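3.2 Soft containers with rod supports

The second group in the Dastberg inventory covers open-topped containers made mainly of fabric. These differ from the rigid bins of Section 3.1 in that the walls and floor give under light load, so that the outline of the opening changes with the way the container is held or set down. The inventory lists 2,757 household items, each entered once under the class that best fits its resting shape. Items with a soft body and a stiff rim were the hardest to place, and the two coders disagreed on them more often than on any other type.

We followed the Ishida scheme with one change. In the original scheme a container is coded by its footprint alone -- square, round or irregular. We added a field for rim profile, coded as flat, folded or padded, and a second field for any poles or rods that extend past the rim. The added fields matter for storage. A padded rim takes up shelf width that the floor dimensions do not predict, and a projecting pole can prevent two containers from being placed side by side even when their bodies would fit.

Figure 2 gives a case in which both added fields apply. The body is white, soft and slightly wrinkled, and the rim forms a thick, rounded border. Two white poles project from it in different directions. Under the original scheme the item would be entered as a square container with no further remark.
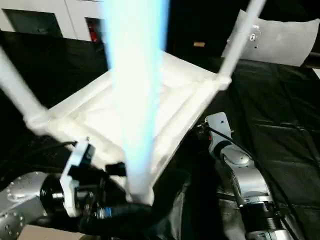
Figure 2. Square, open-topped fabric container with padded rim and two projecting poles, tilted to show the interior floor.

Whether a pole should be coded as a handle or as part of a supporting structure could not always be settled from appearance. Such items were coded "rod, function open" and kept out of the handle totals in Table 2.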